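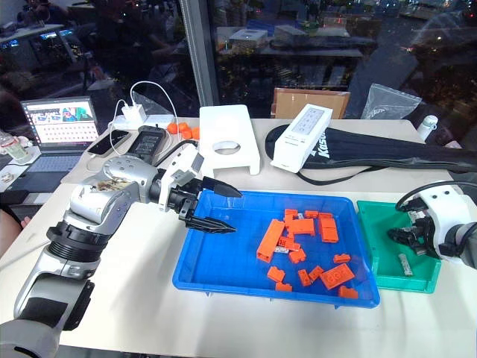
Clondura Bricks
Data card and README

Clondura Bricks is a set of 3,571 teleoperated episodes of two robot arms moving toy bricks and other small objects between shallow trays. It was gathered for training imitation policies, and it is released with its failures, its pauses and its bad lighting intact. If you want clean demonstrations, there is a flag for that. If you want to know what clean demonstrations cost, keep reading.

Maintainers: Pankaj Bansal (collection, hardware), Ovidiu Pană (annotation, tooling)
Collected at: the Borotthorpe workroom
Current release: June

What is in it

Each episode is one attempt at one instruction. It contains a head view in color, joint positions and gripper openings for both arms, the operator's commands, the instruction as text, and an outcome label. Episodes last as long as the operator needed, up to a hard stop.

The tasks come in 3 families:

Pick and transfer. Take a brick from one tray and put it in the other. This was meant to be the easy family.

Sort. Pull the odd piece out of a pile of bricks that are all one color. The odd piece is usually small and usually in the middle, where two fingers fit only if you are willing to move everything else.

Handover. One arm picks, the other receives. Operators were asked to finish with the object in the receiving tray. "In" was debated at length, and the ruling is that touching the rim counts as out.

How an episode is recorded

1. The operator clears both trays and tips in whatever the session sheet asks for. Pieces stay where they land. Turning bricks studs-up before recording was common in the first batch, and that batch has been thrown away.
2. Both arms go to the ready pose.
3. The instruction appears on the laptop. The operator reads it aloud, which catches a surprising number of people about to do the previous one.
4. Recording starts on the pedal and stops on the pedal.
5. The operator marks the outcome before seeing the replay. Ovidiu marks it again afterward, from the replay only.

A session is 20 episodes, then a break. The limit used to be higher. The gripper traces from the end of those long sessions show exactly what you would expect of people who have been picking up bricks all afternoon, and we went back to shorter ones.

Outcome labels

success: the instruction was carried out and both arms let go.
partial: something useful happened, though less than was asked.
fail: nothing useful happened.
operator_error: the right motion for the wrong instruction.
abort: the pedal was pressed early. Reasons are in the notes field, in the operator's own words, lightly edited for language.

Where the two markings disagree, both are kept. The field called outcome holds Ovidiu's. Pankaj would like it recorded that he considers several of these rulings harsh.

Known problems

The background is busy. The workroom table is a working table, and chargers, phones, bags and packaging turn up behind the trays and move from session to session. We discussed a plain backdrop and decided that a policy which can be defeated by a power strip should find that out early. You may disagree, and a crop script is included for people who do.

The window reflects. In evening sessions the glass behind the table shows the room, including people and lit monitors. Some detectors will happily box a reflected person. Use the evening flag to drop these sessions or to test on them, which is what we do.

The bricks are mostly orange. We bought them as a mixed lot and the mix was optimistic. Color words in the instructions therefore carry less information than they seem to, and a model can score well on "pick up the orange brick" by picking up anything at all. The sort family is the better test of language.

Flat pieces are underrepresented among the successes. A thin plate lying flush against the floor of a tray is hard to get hold of with two tapered fingers, and operators learned to go after something else whenever the wording let them. Instructions that name the plate were added late to make up for it, with the success rate that implies.

The right arm is lazier than the left. It does most of the waiting in handover episodes, so its action stream contains long stretches of nearly nothing. If you train on both arms with equal weight, your policy will become very good at nearly nothing. The loader can trim idle stretches; it is off by default, and most people should turn it on.

Clock drift. The two arms keep their own time. Streams are aligned on a shared pulse at the start of each episode and again at the end, and anything in between is interpolated. It holds up well enough for transfers. For handovers, look at the alignment score before you blame your model.

Splits

Train, validation and test are split by session. Splitting by episode puts near-twins of the same pile on both sides of the line and makes everyone's numbers look wonderful. We did this once, and the slide still exists.

A further 20 sessions are held back for the Femero evaluation and are not in the download. Asking nicely has been tried.

Loading

Unpack the archive and point the Stöckli loader at the top folder. It expects the index file beside the episodes folder and will complain at length if either has been renamed. Useful options:

clean_only: successes where both markings agree
trim_idle: drops stretches in which neither arm moves
evening: include, exclude, or only
arms: left, right, or both

People in the data

Operators agreed to be recorded. Sleeves, hands and bits of arm show up at the margins, and passersby may appear in the glass. Faces are blurred wherever our tool found them. If you spot one it missed, send the episode number and it will be fixed in the next release. Audio was never saved, to the relief of all operators.

Please don't use it for

Estimating how fast a person could do the same job. The answer is much faster, and we would prefer not to see the chart.

Anything involving grip force. The grippers report opening width only, and force values worked out from it will be fiction with decimal places.

Changes in this release

Added the late plate instructions.
Fixed left and right being swapped in one handover session. Two people had reported this and one had published on it.
Renamed "fail_other" to "fail" after finding that it was the only kind of fail in use.
The notes field is now searchable. Try "again".

Corrections go to Ovidiu, hardware questions to Pankaj. Please include the session number and the loader version with either.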